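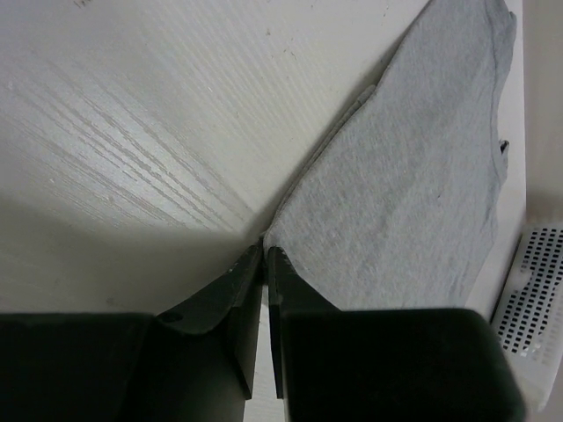
Graphics Operator, Live Sports – Lurkomthorpe studio

Brarura makes the scoreboards, lineups and replay graphics you see on regional sports coverage, mostly volleyball, hockey and a good deal of high school football. We're a team of 14 and we'd love to add one more person before the winter season gets going in January.

You would sit in the control room with the director and run our graphics software, Wistley, while the game is on. That means keeping the clock and score right, getting player names up in time (and spelled the way their families spell them!), and building the halftime stats page while everybody else is out getting coffee. On game days we start at 2 p.m. and you can expect a shift of up to 8 hours. Between games there's time for building templates, checking rosters and helping our designers try out new looks.

We don't mind much where you learned the job. College TV, a church livestream, a local cable channel – all of it counts with us. You do need to know your way around live production, type quickly and stay pleasant when the score changes three times in a minute. If you haven't used Wistley before, please don't let that stop you, as everyone who joins us gets 6 weeks of training alongside one of our senior operators.

The job is full time, with health coverage and paid time off. Parking is free in the lot behind the building at 515 Iordache Street.

To apply, send a resume and a short note about a broadcast you worked on and enjoyed to Gheorghița Roman, head of graphics. A link to a clip is welcome but not required. She reads every application herself and will write back to you either way.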